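How to sweep and wash a big paved plaza

Written for whoever does the grounds next. Quick version, I have a delivery at the gate.

Covers concrete slabs, joints, curbs and the strip along a hedge. Not brick, not gravel – those are different jobs.

What you need

Stiff push broom, the wide one
Soft broom for finishing
Hand brush and a dustpan
Joint scraper or an old flat screwdriver
Hose, 100 feet, with a fan nozzle
Bucket, plain dish soap
Leaf bags
Gloves

Bindorent rents walk-behind sweepers if the place is really big. We had one for 2 days in June. Fine on the open part, useless along the curb. You still need the hand brush.

Before you start

Walk it first. Whole length, both edges. Look for raised corners, gum, oil, loose bits of joint. Chalk anything that needs more than a broom.

Move what moves. Sign boards, planters on wheels, cones. Put them on a part you'll do last, then swap.

Tell people. Brittany Perron at the front desk at Girard sends a note round the day before so bikes and scooters get parked somewhere else. Works mostly. If a few are left, sweep up to them and leave them alone. Don't lift anybodys scooter.

Step 1. Curb first

Always the curb before the open slabs. Leaf bits collect where the paving meets the curb and if you do them last you drag it all back over clean ground. Hand brush, short strokes, pull toward you. Pile every few slabs. Bag the pile right away if there's any wind.

Hedge side takes longest. Brush the top of the curb too. If the hedge is due for a trim, wait and do the sweep after. Dale Fortin did it the other way once and swept the whole strip twice.

Step 2. Joints

Run the scraper along the joints, the ones going your way first, then the cross ones. Light pressure. You want the dirt and moss out, you don't want to chip the slab edge. Curved seams go slow, the tool wants to hop out.

Weeds – pull by hand, get the root.

If a joint is missing filler, mark it and move on. Filling is another day.

Step 3. Dry sweep

Start at the building end and push away from the doors. Follow the slab lines, it keeps you straight and you can see what's done. Overlap each pass by a third of the broom.

On the wide parts do it in lanes, one row of slabs at a time. Don't zigzag. You'll miss triangles all over.

Step 4. Wash

Only after the dry sweep. Wet leaves stain pale concrete and then you're scrubbing.

Fan nozzle, low angle, work downhill toward the drain. Soap on chalked spots only, stiff broom, rinse. Gum comes off with the scraper when it's cold so do that early.

Keep the spray off the hedge if there's soap in the water. And away from parked bikes obviously.

Three views of the plaza:

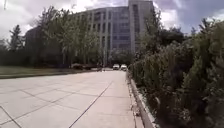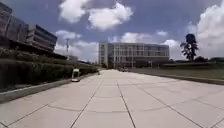
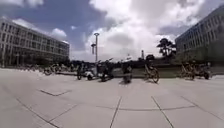

Step 5. Dry and put back

Let it dry by itself. Soft broom to push standing water out of low spots. Sign boards go back when the slab under them is dry, otherwise you get a ring.

Coil the hose. Bags to the dumpster, not left by the door please.

How long does it take

Two people, 55 minutes for curb and joints on the hedge side when it's not bad. Dry sweep is quicker than you'd think. The wash is what eats the morning. Start early, pale slabs in full sun are hard on the eyes – wear a cap.

Common problems

White haze after washing. Too much soap. Rinse again, plain water.

Rust spots. From metal legs or wet bolts. Lemon juice on a small spot, wait, brush, rinse. Test in a corner first.

Oil drips where two-wheelers park. Cat litter overnight, sweep, then soap. Old ones won't come out completley.

Green film along the curb. Shade does it. Stiff broom and soap, comes back every year.

Questions go to Amrit Sawatzky. Hose key is on hook 23.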